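Keeping Fruit and Vegetables Longer at Home: A Storage Study in Shared Student Kitchens

Project report, Household Resource Management
Group members: Quang Ngô, Shona McPhee, Reet Laur
Supervisor: Krisztina Orbán

Summary

We looked at how students in the Pranberg residence store fresh fruit and vegetables and how much of it they throw away. We asked residents to fill in a short survey, kept a waste log in six shared kitchens, and ran a small storage test with bananas, carrots and spinach. Most of the waste came from food that was forgotten at the back of the refrigerator or kept in the wrong place. Carrots did best in the refrigerator in a closed container with a damp cloth. Bananas did best on the counter, away from other fruit. Paper towels in the spinach bag helped a little.

1. Background

Pranberg is a residence with shared kitchens. Each kitchen has one large refrigerator, one freezer, a pantry cupboard with a shelf for every resident, and a counter. Residents buy their own food. Most of them shop once a week at the Vītola market, a short bus ride away, where vegetables are sold loose and in large bags. The large bags are cheaper by weight, so people tend to buy them even when they live alone.

The idea for the project came from the end of last term, when the kitchens were cleared for the winter break. Two of us helped with the clearing and saw how much of what went in the bins was produce. Soft carrots, slimy greens and black bananas made up a large part of it. The packaged food was mostly fine.

There is a lot of general advice about storing produce, but much of it assumes a household with a whole refrigerator to itself. In a shared kitchen the drawer at the bottom is usually full and the door gets opened all day. We wanted to know which pieces of advice still work under those conditions.

2. Questions

We set out to answer the following.

Where do residents keep common fruits and vegetables?
Which items are thrown away most often, and why?
Do simple changes in storage make a clear difference over one week?

3. Method

3.1 Survey

The survey was a single printed sheet left in each kitchen with a return envelope. It asked where the person kept bananas, carrots, potatoes, onions, tomatoes, apples and leafy greens, how often they shopped, and what they had last thrown away. We did not ask for names or room numbers. A draft was tested on students in our own seminar, and we changed two questions after they told us that "pantry" and "cupboard" meant the same thing to them.

3.2 Waste log

We put a clipboard and a kitchen scale next to the food waste bin in six kitchens. Residents were asked to weigh any fruit or vegetable they threw out and write down the item, the weight and the reason. The reasons were given as a short list (moldy, soft, dried out, smelled bad, forgot about it, cooked too much, other). Peelings and cores did not count.

The log ran for three weeks. Shona checked the clipboards each evening and replaced the sheets when they got wet. The scale in the kitchen by the laundry room stopped working in the second week, and entries from that kitchen after that point have no weights. We kept those entries for the reasons but left them out of the totals.

3.3 Storage test

For the test we bought all the produce in one trip and divided it the same evening. Each item was stored in several ways for 7 days.

Bananas: on the counter by themselves, on the counter in a bowl with apples, and in the refrigerator.
Carrots: loose in the refrigerator, in a closed container with a damp cloth, and on the counter.
Spinach: in its original bag, and in the same kind of bag with two paper towels.

Every evening at 6 we looked at each item, pressed it lightly, and gave it a grade of good, usable or discard. Two people graded separately and compared. When they disagreed, the third person decided. A photo was taken at each check so that we could look back at the color later.
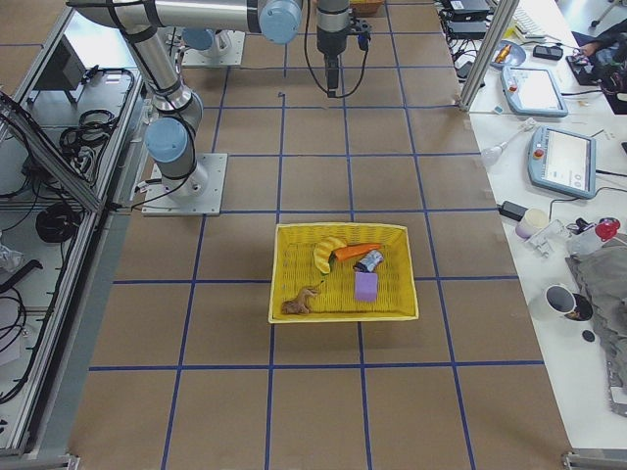 4. Results

4.1 Survey

Most residents said they kept carrots loose in the refrigerator, either in the drawer or on their own shelf. A few left them on the counter. Bananas were nearly always on the counter, but often in the same bowl as apples or pears. Potatoes and onions were usually kept together in the pantry cupboard, in the bag they came in.

Tomatoes divided people more than anything else on the sheet. Several respondents wrote notes in the margin defending the refrigerator or the windowsill. One wrote that the windowsill was fine until the heating came on.

When asked what they had last thrown away, people most often named leafy greens, then herbs, then carrots. The most common reason was that they had forgotten it was there. "Bought too much" came second.

4.2 Waste log

The five kitchens with complete records threw out a little more than 1,000 grams of produce per kitchen in an average week. The weights were uneven. One kitchen had very few entries, and we think this was partly because the residents there cook together and plan their meals. Another had few entries because people did not use the clipboard, which we know from what we saw in the bin.

Leafy greens were written down most often, but they are light and did not add much to the total. Potatoes appeared only a few times and weighed the most. In almost every case the reason given for potatoes was sprouting, written in under "other" as we had not put it on the list.

"Forgot about it" was chosen more often for food in the refrigerator than for food on the counter. This matches the survey.

4.3 Storage test

Bananas. The ones kept by themselves on the counter were still graded good on the fifth evening and usable at the end. The ones in the bowl with apples turned brown faster and were soft by the end of the week. In the refrigerator the skins went dark early, but the fruit inside was firm when we peeled them on the last day. Reet ate one and reported no difference in taste.

Carrots. The loose carrots in the refrigerator started to bend on the fourth evening. Those in the closed container with the damp cloth were graded good all the way through. Carrots on the counter were rubbery by the third evening and were marked discard before the end.

Spinach. Both bags were usable for most of the week. The bag with paper towels had fewer wet leaves at the bottom. The difference was visible but small, and one of our graders would have given both bags the same mark on several evenings.

5. Discussion

The clearest result is for carrots. A closed container and a damp cloth cost nothing if the container is already in the kitchen, and the change was large. Carrots lose water quickly in a refrigerator with a fan. In a shared refrigerator, where a bag is often left open or moved by someone else, this probably happens sooner.

For bananas the advice to keep them away from apples held up. Apples give off ethylene gas, which speeds up ripening. In a shared kitchen there is often only one fruit bowl, and people put everything in it without thinking about whose fruit is next to whose. A second bowl or basket would solve this.

The spinach result is weaker. We used only one brand and one purchase, and the bags may not have been equally fresh when we bought them.

Forgetting food is a separate problem and storage method does not fix it. In the kitchen with the fewest entries, residents keep a strip of masking tape on the refrigerator door with a list of what needs to be eaten. We only learned about this after the log had ended, so we could not test it elsewhere. It would make a good follow-up.

6. Limits of the study

The groups in the storage test were small and we did not repeat it. Room temperature in the kitchen was not controlled, and the window was opened and closed by other residents during the week. The waste log depended on people remembering to write things down. Some of them may also have thrown away less than usual because the clipboard was there.

The potato and onion question was left out of the test for lack of time. Several survey responses asked about it.

7. Recommendations

Based on the results we suggest the following for the Pranberg kitchens.

Put a second fruit bowl or open basket in each kitchen and keep apples and pears in one, bananas in the other.
Keep a few containers with lids on the refrigerator shelf for carrots and celery.
Store potatoes and onions on separate shelves in the cupboard.
Hang a list on the refrigerator door for food that should be used soon.
Move the drawer vegetables to the front before the weekly shopping trip.

We gave a one-page version of these points to Mélanie Chan in the residence office, and she has agreed to include it in the welcome folder for new residents.

8. Division of work

Quang wrote the survey and entered the responses. Shona ran the waste log. Reet bought the produce, set up the storage test and took the photos. Grading was shared, and all three of us wrote the discussion.

Appendix A. Reasons listed on the waste log sheet

Moldy
Soft
Dried out
Smelled bad
Forgot about it
Cooked too much
Other (please write)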